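Nurnard N6 panel won't wake after screen blank

Industrial Displays & Panel PCs > Hardware help

kettlebrain
Bought a used Nurnard N6 touch panel off a closed packaging line. Boots fine, runs fine, then the screen blanks at 50 minutes and will not come back until I pull the power. Touching it does nothing. Swearing at it does nothing. I paid 279 for it, so I'd like it to work past the first hour. Any ideas?

dinrail_dan
Power saving in the BIOS. Turn it all off. Next.

kettlebrain
Did that before I posted. Still goes dark, right on schedule.

oldfuse
Then it's the backlight inverter. They get tired on those. Shine a flashlight at the glass when it's dark and see if you can make out the desktop.

dinrail_dan
A dying inverter doesn't wear a watch, oldfuse. If it quits at the same minute every time, something is telling it to.

oldfuse
I've swapped 8 of them and every owner told me it was software.

mopsy_relay
You may both be a bit right. Flashlight test first, it's free. After that, look for the Jitaru display service. The integrators loaded it on panels that ran overnight, and it has its own blanking timer that ignores the BIOS and the Windows settings. It wakes on a signal from the line controller, which you presumably did not get in the box.

kettlebrain
Flashlight test: desktop is there, very faint, mouse pointer moves. And there is a Jitaru entry in the services list, set to automatic. I feel seen, unlike my desktop.

mopsy_relay
Set it to disabled and reboot. Don't uninstall it. On the Trastow build the uninstaller takes the touch driver with it, and then you're hunting for a USB mouse.

dinrail_dan
Or wipe the thing and put a clean image on it like a grown-up.

mopsy_relay
Sure, if he has the Grulska serial touch driver on a disk somewhere. The download page went away in September.

kettlebrain
Service disabled. It has been up since lunch and it's now past 6, screen still on. Leaving it overnight before I believe anything.
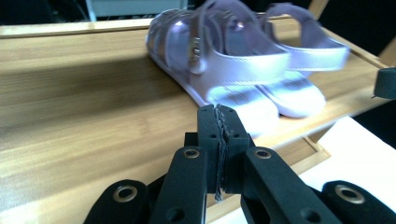
If it's still lit in the morning I'll copy the whole drive before I touch another setting — touch driver included. oldfuse, I'm keeping your inverter theory in reserve.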